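Second coat of varnish feels rough, sand it or leave it?
Nilmini Haque - Saturday, October 12, 2019

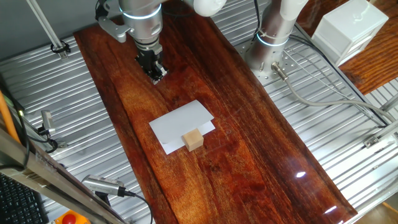 I'm finishing a shelf for my hallway with oil-based varnish. The first coat went on fine. The second has small bumps all over. The can says recoat after 12 hours and I waited longer than that. Do I strip it or keep going?

Sastmont
Don't strip it. It's dust. Let it cure two days, wet sand lightly with 500 grit, wipe with mineral spirits and put on a thin third coat. Stay off the edges - you'll go through to bare wood fast.

gustero60
use wipe-on next time

Demier
Agree on sanding, but I'd start with 320. Strain the varnish too, old cans get bits in them.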